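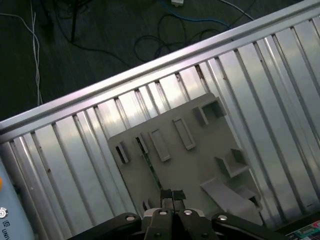

Week 5: Heat, and where it goes

Last week we finished with Dezső Kelemen's question about why a cold day can make a metal railing feel so much worse than a wooden bench, when both have been outside all night. I love this one! Both are at the same temperature. The metal simply carries heat out of your hand faster, and your skin notices the speed of the loss.

Three words to keep straight before the lab:

Conduction — heat passing through a material, or between two that touch.
Convection — heat carried along by a moving fluid (air counts as a fluid here).
Radiation — heat leaving as light, mostly infrared, with no contact needed.

The basic rule for conduction is a friendly one. Double the area and you double the flow. Double the thickness and you cut it in half. Please try problem 2 on the Otthorpe sheet with a sketch first, numbers second. 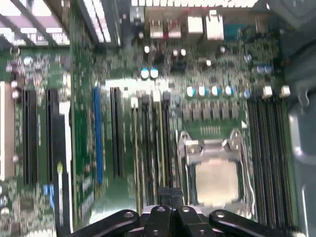

Now put the rule to work. A small part that makes a lot of heat needs a wide surface to give it away, so we spread the heat out first and let moving air do the rest. Fins, car radiators and elephants' ears all play the same game, and once you start spotting it you can't stop.

For the worked example, take a room at 293 kelvin and a plate 5 kelvin warmer. Which way does the heat flow, and what happens to the rate as the plate cools? Iida Aaltonen will go over the graph in section.

Reading: Veres, chapter 2, up to the part on insulation.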